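Cuaderno de taller, Musorano
20 de agosto de 2020
Orden de la sala enmoquetada: peluches, pañuelos y cajas

Sigo con lo que quedó a medias en julio. El objetivo de hoy era sacar las cosas pequeñas de las bolsas y decidir en qué caja va cada familia de objetos, para que el traslado al local de la calle Aguirre no sea otra vez un montón de bultos sin nombre. He trabajado en el suelo porque la mesa está ocupada con las etiquetas.

Los peluches van todos a una caja de cartón marrón, abierta por arriba. Probé antes con una bolsa grande y no me gustó: los de abajo se aplastan y para coger uno hay que vaciarla. En la caja se ven las cabezas y se sabe qué hay. El amarillo de cabeza redonda y el rosa entran bien. La muñeca del gorro morado de punto es la más grande y asoma por encima del borde, así que la puse en un extremo. No cerrar las solapas mientras esté ella dentro, o pasarla a una caja más alta.

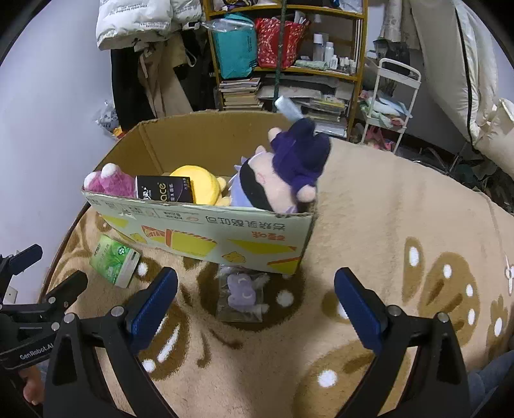
Para las medidas: el hueco de la estantería de Aguirre tiene 33 cm de alto libre en la balda de abajo y 90 cm de ancho. Con las solapas recogidas la caja pasa. Con las solapas levantadas no, lo comprobé con el metro y no hace falta volver a medirlo. Si se cambia a la caja alta hay que usar la balda de arriba y entonces queda lejos de la mano.

Sobre los paquetitos sueltos. Tienen la mala costumbre de acabar entre los peluches, se meten por los lados y luego aparecen al final. Propongo esta regla: nada de papel en la caja de los peluches. Los pañuelos se apartan según salen y se dejan juntos sobre la manta hasta tener caja para ellos. La manta gruesa resulta cómoda para esto, los paquetes no resbalan, aunque tampoco se quedan de pie si no se sujetan.

Criterio para los pañuelos, después de darle unas vueltas:
- Por tipo, no por color. El negro de 洁柔 es de toallitas de papel para la cara, pone Face y TISSUE, y en letra pequeña 可湿水面纸, o sea que aguanta el agua. También pone 古龙水香, aroma de colonia. Conviene no guardarlo pegado a los peluches por si les pasa el olor.
- El verde y blanco va tumbado, con la cara impresa hacia arriba.
- Los abiertos, si aparece alguno, a la bandeja de uso diario.

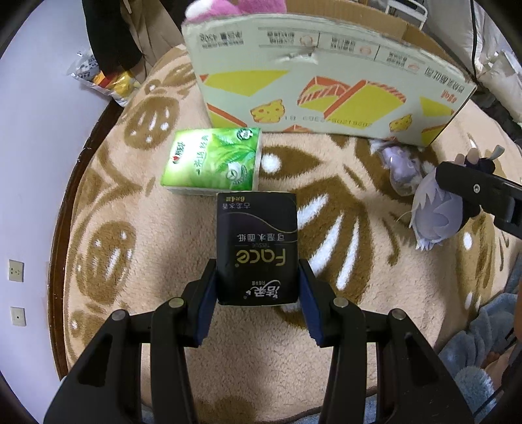

Paquete negro de 洁柔 y, detrás, el verde y blanco sobre la manta.

La numeración la dejo como estaba en la hoja de Grereo, con el prefijo del año y el número de bulto. A la caja de peluches le toca el 2052. La etiqueta va en un lado corto, que es el que queda a la vista en la balda. En el traslado anterior las pusimos en la tapa y al apilar no se leía ninguna.

Cinta: la de Stustero se despega del cartón impreso a los pocos días. Sobre el cartón marrón sin imprimir agarra mejor. Para las cajas con dibujo usar la ancha, o dar dos pasadas. Queda rollo y medio en el cajón.

Tiempo: 30 minutos para los peluches y los pañuelos, contando las dudas con la muñeca. Me pareció mucho para tan poca cosa, pero buena parte se fue en mirar paquetes y leer letra pequeña. La próxima vez, separar primero y leer después.

Pendiente:
Buscar una caja baja para los pañuelos, con tapa.
Decidir si la manta viaja doblada en una bolsa o sirve de relleno en un bulto grande. Yo la usaría de relleno, pero entonces hay que apuntarlo en la hoja.
Pasar el aspirador por la moqueta cuando no queden cajas en el suelo.
Preguntar en Grereo si aceptan bultos sin cerrar o si la caja de la muñeca tiene que ir con film.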